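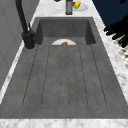
How many examples does a learning system need before it can clear a sink?

It depends mostly on how much the kitchen changes from one example to the next. Our working target for the sink tasks is 2000 good recordings, and we will look at the number again when we are part of the way there.

As of the end of October we have 439 that passed review. This item explains how they are made, what has been thrown out and why, and what we would like other teams to do before the next round opens.

The work so far

The sink tasks are the second set in Zondadach, our simulated kitchen project. The first set was drawers and cupboard doors, and most of you will have seen the results of that in the spring newsletter. Sinks were next on the list because the people at Ajayi, who will be using the trained system on their own arms, asked for them. Drawers open one way. A sink has things lying in it at odd angles, walls that get in the way of the wrist, and a tap that you can hit on the way in and again on the way out.

All recordings are made in simulation for now. An operator sits at one of the four desks in the Plusta office, puts on the headset, and steers the simulated arm with a hand controller. Each recording covers one instruction, such as "move the bowl from the sink to the counter" or "put the plate in the sink". When the operator thinks the job is finished, they press the pedal, the recording closes and the next layout loads. A normal one takes under a minute. The operators work in blocks of forty minutes with a proper break in between, because the recordings from the second hour of an unbroken session last time were noticeably worse than those from the first.

The layouts

Every recording begins from a layout. The kitchen itself stays the same for a while: same sink, same tap, same marble. What moves is the crockery and the food. A plate may be down in the basin in one layout and up on the counter behind it in the next. The food is picked from a list of small items and dropped on to a plate or straight into the basin. The script that places things checks that nothing is buried inside anything else, and then lets the objects settle before the operator gets control.

We had an argument about how random the layouts should be. The early ones were scattered evenly, and it gave us a lot of arrangements that you would never meet in a kitchen. Iara Espinoza rewrote the placement script in September so that it favours the places where people do leave things, with a smaller share put wherever the dice fall. Operators say these are less tiring to work through. Whether the system learns more from them is something we can only answer after training on both.

The ribbed drainboard caused more trouble than the basin. In the first version the grooves were only painted on, so a plate slid across them as if over glass. They now have real depth in the collision model. If you recorded anything before that change, it has been moved to the old folder and does not count towards the 439.

Camera views

Each recording stores three views: one on the wrist, one over the shoulder, and one fixed view looking along the drainboard towards the basin. The fixed view is the least helpful to the operator, as the lip of the drainboard hides part of whatever is on the basin floor. We are keeping it. The cameras in Ajayi's test kitchen are going to have blocked views as well, and a system trained only on perfect views tends to fall apart when part of a bowl goes missing.

Image size has been kept small so that training runs finish overnight. Some of the smaller food items are hard to tell apart at this size, even for us. The item names are stored with the layout, so the labels are correct even when a person looking at the picture would have to guess.
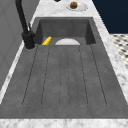
Fixed view, sink set: a yellow item and a white bowl in the basin, a plate with a round brown food item on the counter behind.

What gets thrown out

Review is done in Orkico, the same tool we used for the drawers. A reviewer watches the recording at double speed and marks it keep, trim or reject. So far 76 have been rejected. The reasons, from most common to least:

The operator finished a different job from the one in the instruction. Usually this was the right object put in the wrong place.

The arm pushed through the tap. The simulator ought to stop this and mostly does, but a fast sideways swing can still get part of the forearm past the spout. Any recording where it happens is rejected, even if the rest is tidy.

The object was dropped and then picked up again with a long pause in the middle. Short recoveries are kept, and we want more of them (see further down). A long pause where the operator is adjusting the headset is no use to anybody.

The pedal was pressed too early, with the object still in the gripper.

Trimming is for spare seconds at the start and end. Please don't trim anything out of the middle. It leaves a jump in the arm's position, and the training code reads it as a very fast movement.

If two reviewers disagree, the recording goes to Iara, and her decision is written in the notes field so that the next reviewer can see how a similar one was treated. There are enough of these notes now that it is worth reading through them before your first review shift. They are sorted by task.

Mistakes and recoveries

We were too strict about mistakes in the drawer set. Reviewers kept the clean recordings and rejected nearly all the others, and the trained system behaved well until its first slip, after which it had no idea what to do. It would close the gripper on air and carry on to the end of the movement with nothing in its fingers.

For the sink set we are recording recoveries on purpose. In one block each day, the layout loads with the arm already in a poor position: too low over the basin, or turned so that the fingers would meet the bowl side-on. The operator's job is to get out of it and finish the instruction in the usual way. These go in with the rest and carry a tag, so that we can train with and without them and compare.

Operators should not make mistakes deliberately in the ordinary blocks. Staged mistakes look different from real ones – slower, and always at the same point – and we would prefer the real kind.

First training run

We ran one early training session on the recordings we had at the beginning of the month, mainly to find faults in the pipeline. It found two. The gripper opening was being saved in the wrong units for one of the desks, and the instruction text had a stray space at the end for every task involving a plate. Both are fixed, and the affected files have been corrected, so nothing needs to be recorded again.

As for the results, the system reaches for the correct object more often than we had expected at this stage and is poor at letting go of it. It tends to hover over the counter and come down in small steps. Part of this is probably our own doing. Several operators place things very gently, with a lot of stopping, and the system has copied them. There is no rule against being careful, but if you are sure of the position then put the object down in one movement.

We will not be quoting a success rate until the held-out layouts have been run properly. These are layouts which no operator has ever seen and which stay out of the training folder. Please don't open them to have a look.

Next round

The next round opens on Wednesday at 10 am and is meant to bring in almost 600 more recordings over its full length. The instructions will be:

Move the bowl from the sink to the counter.
Move the plate from the sink to the drainboard.
Put the food item from the sink on to the plate.
Put the plate from the counter into the sink.

The third is new. It is harder than it sounds, as the smaller items can end up close to the basin wall with very little room for the fingers. Come at them from above with the wrist turned so that the fingers open along the wall. Iara has recorded six examples in her own folder and it's worth watching at least one of them before you start.

The dish rack appears in some layouts and is missing from others. No instruction uses it yet, so treat it as something to keep clear of. Tasks that involve putting plates in the rack are planned for a later round, once the contact between plate and tines behaves. At the moment plates shiver when they touch it.

Desk three has a new pedal. Desk one still drops its connection from time to time, and if this happens the recording is lost and you should simply load the next layout. There is no need to report each one, but do put a mark on the sheet next to the monitor.

Teams who would like to lend an operator for a half day can add a name to the rota on the shared drive. No experience is needed. Training takes most of an hour, made up of a few practice layouts and then ten recordings that we review together, and those ten count if they are good enough. Anyone who gets queasy in the headset can use the flat screen at desk four, which is slower but gives perfectly usable recordings.

Questions about layouts and reviews should go to Iara Espinoza. Questions about Orkico log-ins go to the helpdesk as usual, with "sink set" in the subject line.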